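# Frische Bettwäsche, alte Gewohnheiten

Ich gebe es zu: Ich bin eine miserable Bettenmacherin. Meine Mutter konnte Laken so stramm ziehen, dass eine Münze darauf gehüpft wäre, ich dagegen kämpfe bis heute mit jeder Ecke. Als mich die Redaktion fragte, ob ich mal über das Bettzeug schreiben will, habe ich trotzdem sofort ja gesagt – endlich ein Thema, bei dem ich auf lange Erfahrung im Scheitern zurückgreifen kann!

Rat geholt habe ich mir bei Yupin Jitpraphai. Sie hat 25 Jahre lang in einer kleinen Pension Betten bezogen und redet über Stoffe wie andere Leute über Wein.
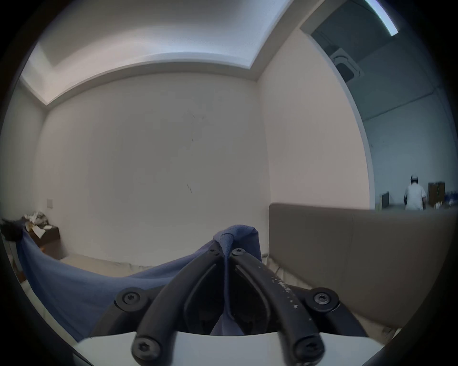

Yupins erste Frage galt der Farbe. Weiß auf Weiß findet sie langweilig (»wie im Krankenhaus«), knallbunt macht sie nervös. Am liebsten hat sie ein ruhiges, helles Laken und dazu ein einziges Stück, das sich traut. Blau auf Beige zum Beispiel, und wenn dann noch ein graues, gepolstertes Kopfteil dahintersteht, ist sie selig. Ich hatte immer gedacht, so etwas müsse man im Set kaufen! Muss man nicht, meint Yupin, die schönsten Betten seien zusammengesucht. Nur die Nachttische dürfe man bei der ganzen Farbberatung nicht vergessen. Da wandert nämlich alles hin, was keinen Platz hat, Tüten, Zettel, bei mir auch gern die Post von letzter Woche.

## Bügeln oder nicht?

Jetzt wird es heikel. Mein Nachbar Boonsong Meesuk bügelt alles, sogar Spannbettlaken, und hat mir das einmal im Treppenhaus eine halbe Stunde lang erklärt. Ich habe genickt und bin nach oben gegangen und habe nichts gebügelt. Yupin steht zum Glück auf meiner Seite: kräftig ausschütteln, glatt aufhängen, die Kanten mit der Hand ausstreichen, fertig. Kleine Falten im Laken stören sie kein bisschen, die liegt man sich über Nacht sowieso hinein.

Was sie gar nicht leiden kann, ist der Haufen. Sie meint dieses Knäuel, das man mitten aufs Bett wirft und dann erst mal einen Kaffee kocht – ich fühlte mich ertappt. So ein zerknülltes blaues Tuch sieht auf der großen hellen Fläche zwar fast malerisch aus, mit all seinen tiefen Falten, aber zusammengelegt hat es sich davon noch nie. 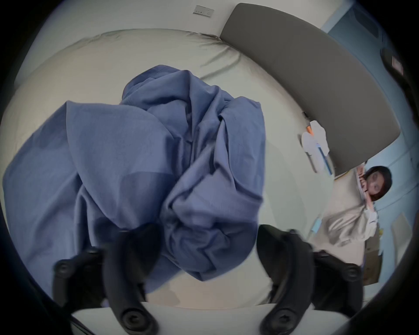
## Falten für Ungeduldige

Yupins Methode geht so: eine Ecke suchen, festhalten, am Saum entlang zur nächsten wandern, beide zusammenbringen, das Ganze hängen lassen und erst dann auf die Matratze legen. Bei mir klappt das inzwischen ganz ordentlich, solange mich niemand anspricht. Nur beim Spannbettlaken rolle ich weiterhin eine Wurst und schiebe sie im Schrank ganz nach hinten.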